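Barnville Diary > Home and Mending > Knitwear

Posts Mending Garden About Contact

Washing the white jumpers, and what I do with them afterwards

October is when the knitwear comes out of the chest on the landing. I put it away clean in spring, or I think I do, and every year there are pieces that have yellowed a little at the neck or smell of the chest. So before anyone wears anything I go through the lot, wash what needs it and mend what I can.

The dark things are easy. The white and cream ones take more care and I do them on their own, by hand, in the bath. I use lukewarm water and a capful of wool wash, and I leave them for twenty minutes without rubbing. Then I let the water out and press down on the heap with both palms before I run the rinse. I used to wring them. Elspeth Shearer, who taught me to knit, saw me doing it once and took the jumper off me.

After the second rinse I lay each one on a bath towel, roll the towel up and kneel on it. Two towels for a thick one. The drying rack goes flat across the bath with the window open, and I turn things over at bedtime. In our house a heavy rib takes two days in October, a bit less if the heating has come on.

Rib is the part I have most trouble with. It closes up as it dries and the cuffs end up narrower than they started, so I pull them gently to width while they are still damp and leave them alone after that. I don't iron it. Hamish irons his, through a tea towel, and his cuffs have gone flat and wavy, which he says he doesn't mind.

Folding comes next and I have changed how I do it. I used to fold in thirds with the sleeves behind, the way they do it in shops, but in a deep chest the pile slides over as soon as you take one from the middle. Now anything long and soft gets rolled from the hem up, and the flat folding is only for cardigans with buttons. Handling white rib takes a light grip – it bunches up wherever you take hold of it. 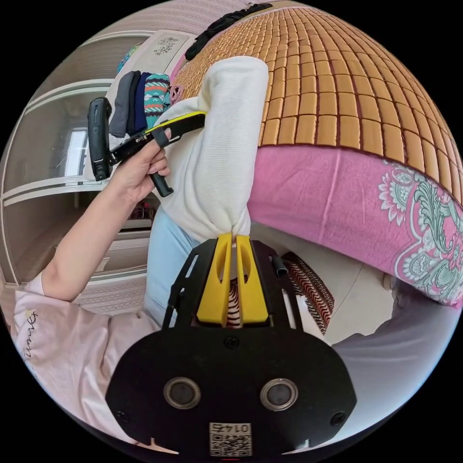
White ribbed knit, gathered at the grip.

For mending I keep a shoebox with the darning mushroom, three needles and whatever ends of wool are left. White is harder to match than you would expect. I have a cream from the shop in Anwood that looks right indoors and wrong in daylight, so I use it on elbows and nowhere near a collar. If a cuff has started to unravel I pick up the stitches straight away and knit a few new rows, even in a slightly different shade.

This year's list was one moth hole (grey cardigan, under the arm), two loose hems and a neckband that had come away at the shoulder seam. The neckband took a whole evening. I had sewn it on too tightly the last time and had to unpick my own work first.

Wilma Pollock asked me after the last post whether cedar balls are any use. I have some and I still got the moth hole, so I can't say much for them. I have gone back to emptying the chest and vacuuming the corners, and I put the woollens in cotton pillowcases tied at the top with tape.

The scarves and hats are still to do. They are in a bag at the bottom of the wardrobe and I will start on them once the rack is free.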